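Grokby Teach Handle

Teleoperation controller and demonstration recorder for six- and seven-axis arms
From Tistorel

Some tasks can be written down as a list of waypoints. If yours is one of them, please write the list and save your money. Grokby is for the other kind, where a person can pick the thing up on the first try and then can't explain how they did it.

You hold the handle, you move, the arm moves with you. Grokby records the joint positions, the gripper opening, the wrist forces and up to two camera streams on a single clock. When you let go of the deadman switch, the arm holds still and the episode closes. Press the thumb button to keep it. Press it twice to pretend it never happened.

Two ways to teach

Remote mode. You stand outside the fence and drive with the handle. Motion is scaled, so a wide sweep of your hand can be a careful nudge at the fingers. The scale is set with the ring under your index finger and can be changed in the middle of a reach, although your first few attempts at this will be ones you throw out.

Hand-guided mode. On arms with torque sensing, the handle clips to the wrist and you push the robot through the task yourself. It is quicker to learn and better for contact work. It also puts your elbow in the camera view, and your policy will learn a great deal about your elbow. We suggest remote mode for anything that will be trained from images.

Bin picking

Most of our customers start with a two-sided bin and a pile of household odds and ends, moving things from one side to the other until somebody calls lunch. It's dull work and it makes very good data. Clear plastic, bristles and anything round will show you within the hour whether your operator is looking at the object or at the screen.

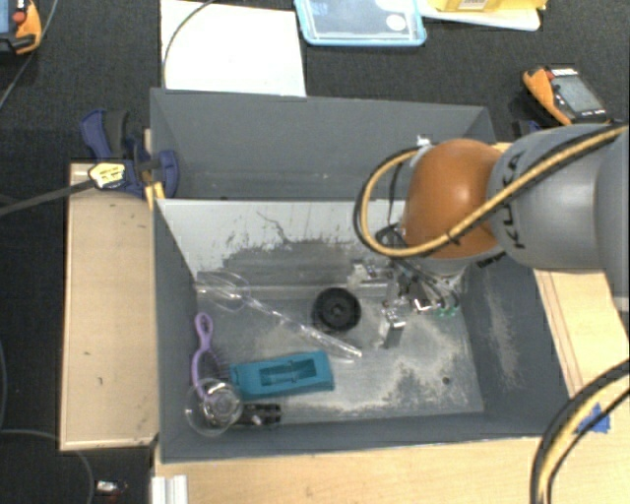
Yee-man Yau, who runs operator training at our Mansilla workshop, has new people do 100 picks before she looks at any of them. The first 37 or so are usually a record of someone arguing with a gripper. After that the paths get shorter, the hovering stops, and the recordings start to look alike — time to change the objects.

What's in the box

Teach handle with 2 m cable
Wrist clip and four screws (there are five in the bag, you will drop one)
Ganeck sync unit, DIN rail mount
Foot pedal, for people who run out of thumbs
Printed quick start, one sheet

Robot, gripper, cameras and fence are not included.

Specifications

Handle weight: 154 g without cable
Motion scaling: 1:1 to 10:1, continuous
Camera inputs: 2, hardware triggered
Gripper control: proportional trigger or open/close
Power: 24 V DC through the sync unit

Before you order

Grokby needs a robot controller that accepts streamed position commands. Many do, some do for an extra license fee, and a few say they do. Send us the controller model and software version and we'll tell you which kind you have.

The handle is not a safety device. The deadman switch stops Grokby from sending commands. Your emergency stop is still your emergency stop, and it should be within reach of the person holding the handle.

Left-handed version available at the same price. Allow an extra week.

Page updated Monday, May 26, 2025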